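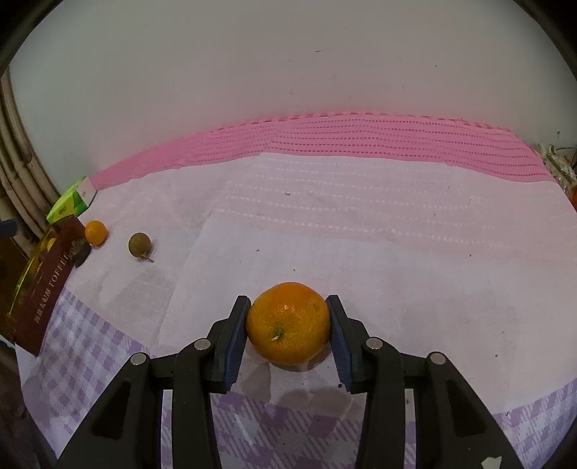
4. Recording grasp demonstrations with the hand-held gripper

4.1 Scope

This section covers the collection of pick-and-place demonstrations for the Narden training pipeline. It assumes that the hand-held gripper has been assembled and that the lens calibration in Section 3 has passed. Mapping the recorded motion to a robot arm is covered in Section 6.

The method uses motion recorded by a person in place of teleoperation. The policy is trained on the wrist view and on the jaw opening, so anything the operator does that does not show up in those two signals is lost to it. Most of the rules below follow from this.

4.2 Preparing the table

1. Choose a table that stands against a wall or in a corner. Household tables are preferred to lab benches.

2. Leave the existing tablecloth in place. Patterned cloth gives the tracker more features than a bare surface.

3. Set out the target objects and the destination container. Leave other items where they are unless they block the path of the jaws.

4. Walk the gripper through the whole work area once with recording off. Check that neither jaw catches on the cloth.

Note: Shiny containers are allowed. In the Himbridge set, highlights on reflective walls caused brief tracking errors in a small share of episodes, but the loop closure step corrected most of them. Do not cover or dull the surface.

4.3 Mapping pass

1. Start a new session and enter the site code.

2. Hold the gripper at chest height with the jaws open.

3. Move it slowly over the table in a figure eight, then lower it and repeat close to the surface.

4. Stop recording. Wait for the map status to read READY.

If the status reads SPARSE, repeat the pass at a slower speed. Do not move the container between the mapping pass and the first episode.

4.4 Recording an episode

1. Begin with the jaws fully open and both finger pads in view.

2. Approach the target at a steady speed. Line up the pads with the widest part of the object.

3. Close the jaws until both pads are in contact. With soft fruit, stop closing as soon as the object no longer slips – extra squeeze is recorded as a smaller jaw width and the policy will copy it.

4. Lift, carry and lower the object in a single motion. Hold still for a moment before opening the jaws.

5. Open fully and back away before you end the episode. 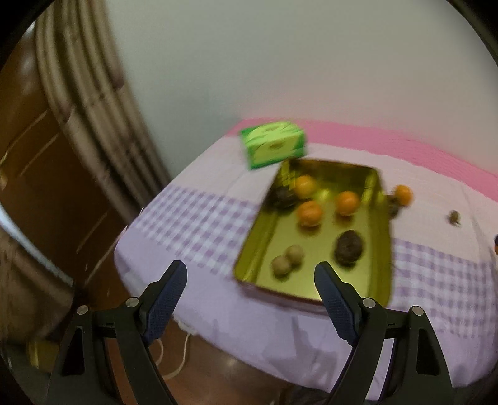 Figure 4-2. Jaws open at the near side of the tray.

Caution: Keep your free hand out of view at all times. Episodes in which a hand steadies the object or the container must be deleted, even if the grasp is otherwise good.

Caution: Do not drop objects into the container from above the rim. Round objects roll, and the final position is then not related to the release point.

4.5 Varying the episodes

Change the starting position of the gripper for every episode. Change the object layout after each block of 15 episodes. Objects may lie inside the container, next to its wall or well clear of it. Near-wall layouts are the hardest for the policy and should not be skipped.

Mix sizes. The jaw width signal is only useful to the model if it covers the full range, from large fruit down to small balls and dried items.

4.6 Effect of layout variation

The layout rule comes from a comparison run on the Karkeo arm. Two policies were trained on the same number of episodes, 850 each, drawn from a pool of 2248. The first used episodes from fixed layouts. The second used episodes recorded under the rule in 4.5. Both were tested on 14 layouts that did not appear in training. The second policy completed more of the near-wall grasps and made fewer repeat closures. On isolated objects the two were close, and we do not claim a difference there.

The test did not separate layout from lighting. Sessions with more layouts also ran longer, so the daylight changed more within them.

4.7 Checks before upload

1. Play back the first and last episode of each block.

2. Confirm that the jaw width trace returns to its open value at the end of every episode.

3. Mark failed grasps as FAIL. Do not delete them unless 4.4 requires it.

4. Upload the session together with its map. Sessions without a map are rejected by the server.

Narden Set-up Guide, Section 4 | Revised Aug 20, 2022 | © Subramaniam Robotics | Contact support | Back to top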